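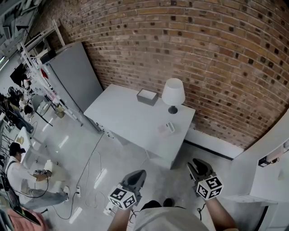 Curnus Home Tasks Group - Demonstration Recording
Workshop tips, November

Most of these came out of the desk-tidying set, where two people record in the same room with hand-held grippers. They apply just as well to the kitchen tasks.

Before you pick up the grippers

Put out only what the task sheet lists. For desk work that is usually a lamp, a lidded box and one or two small flat things. A nearly bare desk is fine for the first 20 takes. Add clutter later, when the sheet calls for it.

Look at the floor. Cables and power strips end up wherever the last person needed them, and you will be watching your hands, so push them against a wall or under the desk before you start. If a cable hangs from your gripper, walk through the whole task once and see where it swings.

Wipe the marker cubes with a dry microfiber cloth. Do not use glass cleaner on the printed faces. A smudged or scratched face costs you tracking, and a reprint from Jostach takes 12 days.

While you record

Start with both grippers up in front of you, jaws open, and hold still for a slow count of two. End the same way.

Keep the cubes facing out. The common mistake is rolling the wrist in when reaching for something at the back of the desk. Step closer instead.

Move at the speed you would use to clear a table at home. Very slow takes look careful but they teach the system to stall - we threw out 200 of them last month.

If you drop something, pick it up with the gripper and carry on. Recoveries are useful. If you used your fingers, mark the take as bad.

Glossy floors and shiny lids throw streaks of light. Shift your feet or the object a little before you go hunting for a different lamp.

Lamps are top-heavy. Grip by the base or low on the stem, never the shade. Rosario Costa lines the bottom of each box with a scrap of shelf liner so it doesn't slide when the lid comes off, and the rest of us have copied it.

Two people at once

Agree on who has which table and leave room for elbows. Call out before you walk behind somebody.

Afterward

Coil cables loosely, over and under. Tight wraps around the power strip break the thin ones near the plug.

Write the take numbers on the Sorken sheet before you change objects. The target for this set is 1000 good takes. Questions about the sheet go to Rosário Loureiro - please check the spelling of the first name, we have two.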